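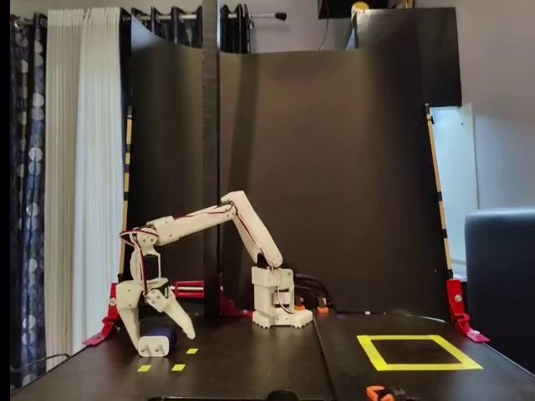 Dark wood, white arm. July.

OK so my parents' 40th anniversary party is over and I finally have my feet up, so you're getting the whole story in pieces. Get a drink!

First thing – we had it in Lulstead, at the same hall where they had their wedding reception. The carpet is different, thank goodness. The stage curtains are the same ones, I checked them against the album.

The album! Mom only ever had 31 pictures from the wedding because the photographer's second roll got lost. I grew up thinking everyone's wedding had 31 pictures.

So back in the spring I wrote to every cousin and old neighbor I could find and asked them to go look in their shoeboxes. I figured I'd get two or three blurry ones of the cake.

I got 6 envelopes in the first week. One had a picture of my dad asleep in a folding chair with his tie on his head. My mother had never seen it. She has now seen it very large.

I had the best ones printed by Prellance, on the matte paper. If you're choosing, go matte. The glossy test print looked great on my desk and then under the hall lights it was just one big white glare.

Dress update for those who asked: yes, Mom tried it on. No, it didn't zip (she'd want me to say it was the zipper's fault). We hung it by the door with the veil and people kept stopping to touch the sleeves. Those sleeves are enormous.

My sister and I were in charge of the cake, and we wanted to copy the original. Three tiers, little columns, plastic fountain in the middle. The bakery at Katside said they could do everything but the fountain, and then my aunt pulled one out of her garage. Same era, still in the box!

It hummed through all the speeches.

I gave a speech too. I'd practiced it in the car for two weeks and got through the first line before I was a mess. My brother read the rest off my card and he can't read my handwriting, so Dad is now "a kind and genital man" on video forever.

There are 900 photos in the shared folder already and I swear half of them are of the dog. Minja wore a bow tie and worked that room table by table, mostly for the ham.

My favorite one is Mom and Dad dancing near the end, when most people had gone out to the parking lot to cool off. He has his shoes off. She's singing, you can tell from her chin going up – she always does that.

Album comes next. I told Mom it would be done by her birthday, so if you were there and haven't added your pictures yet, please please do it this week. Yes, the blurry ones too.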